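Course Materials | Workplace Studies | Handouts

Handout 9: Reading a Claim About Shared Desks
Instructor: Mostafa El Fassi
Revised April 25, 2023

These notes go with the lecture on shared desks. They are longer than usual because the readings contradict each other and last year's class wanted something in writing. Bring the Brallby brochure and a pencil.

1. What is being claimed

A shared desk policy means there are fewer desks than staff, and you sit wherever there is room. Companies have done this under various names for decades. The claims made for it tend to be that it saves rent, that people talk to each other more, and that people like it. Those are separate claims and need separate evidence. Sales material likes to prove the first and then talk as if the other two had come along for the ride.

I have no quarrel with the rent claim. If you lease less floor you pay less for floor. Even so, ask what went into the sum. Lockers, booking software, extra cleaning, and the person who answers the phone when the booking software is down all cost money. In the Brallby brochure these sit under "transition costs," which makes them sound as if they stop. Cleaning doesn't stop.

2. The Brallby survey

This is the source everyone quotes. Brallby sent a questionnaire to 1362 office workers whose employers had bought its desk booking system. It got 905 back. The brochure says "most staff prefer flexible seating."

Before you go any further, write down what you would want to know. My own list:

Who picked the 1362? The brochure says they were "drawn from client organizations." Drawn by whom? If the client's office manager supplied the names, we have a survey of people the office manager could easily find.

What about the third who didn't answer? They may be just like the rest. They may also be the ones who had stopped coming in. A response rate of 66 percent is decent for this kind of work and I don't want anyone writing "low response rate" in the margin as a reflex. The trouble is that we are told nothing at all about the missing people, not even their departments.

What was the question? It took Virgil Bucur, who taught this unit before me, several emails to get the wording. It was: "Do you value having a choice of where to sit?" I value having a choice of where to sit. I would still like my own desk. The question doesn't ask about that, and the brochure answers it anyway. 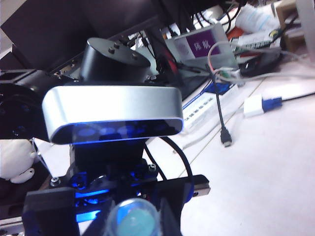
And preferred to what? A preference needs two things to choose between. Staff who had moved from a cramped open floor to a freshly painted one with shared desks may well have been happier, and the paint should get some of the credit. You can't pull the seating policy apart from the new carpet when both arrived in the same month.

3. The "more conversation" claim

There is a case study in the reader from a firm called Caketti. It moved to shared desks in December and reported a rise in "cross-team contact" by spring. Contact was measured by asking team leads to estimate it.

Problems, in no particular order. The team leads had been told the purpose of the move. December is a poor month for a baseline, with half the building on leave. There was no second office left as it was, so we can't tell what spring would have brought anyway. And a rise in contact might include a lot of people asking each other whether a seat is taken.

Notice too that the case study was written by the consultant who planned the move. I don't think that makes it false. I do think it makes it an advertisement until somebody else repeats it, and as far as I can find no one has tried.

4. Cleaning

Students skip this section every year and then get it wrong on the paper.

With an assigned desk, the dirt is mostly your own and you wipe it when you feel like it. With a shared desk, the wiping becomes a rule, and rules have to be kept by tired people at the end of the day. Vendors handle this with the phrase "clean desk culture." Ask for a number behind it. How often are desks wiped, who checked, and did the checker tell people in advance?
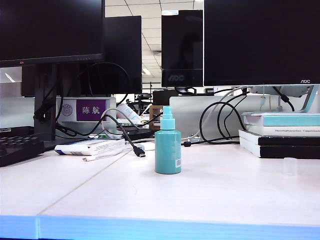
Fig. 2. Spray bottle on a desk, monitors behind.

Having supplies within reach is one measure, and it is the one that gets reported. It is cheap to record. A person walks through, ticks "supplies available," and the report shows full compliance. Whether the supplies get used is a different measure and takes more effort: you could weigh bottles at the start and end of a week, or watch a sample of desks at closing time. Each of those has its own faults. A bottle can lose weight by being knocked over. People who know they are watched wipe more.

The Flelar guide in your reader makes exactly this slip. Its table is headed "Hygiene outcomes" and every row in it is a supply. There isn't an outcome anywhere on the page. Compare it with the Ngui building notes, which are badly typed and hard to follow but at least say who looked, when they looked, and what they did about desks they couldn't get to. I would trust the ugly one first.

5. What I think, for what it's worth

Shared desks probably save money in some buildings. I don't know whether people talk more. I suspect that those who are hardly ever in the office don't mind much either way, and that those who are in every day mind a good deal, and that averaging the two groups hides both. That is a guess. If you use it in your paper, call it a guess.

6. For next time

Read the Ngui notes in full, including the appendix.

Rewrite the Brallby question so that it could come out against the company. Keep it to a single sentence. Bucur's advice was to try it on a friend first and see if they can tell which answer you are hoping for.

Write 2 pages on the Caketti study. Say what the firm could have measured before the move, using things it already had on hand, such as booking records or door badges. Don't propose a perfect experiment with an unlimited budget. Papers go in the tray outside my office, stapled.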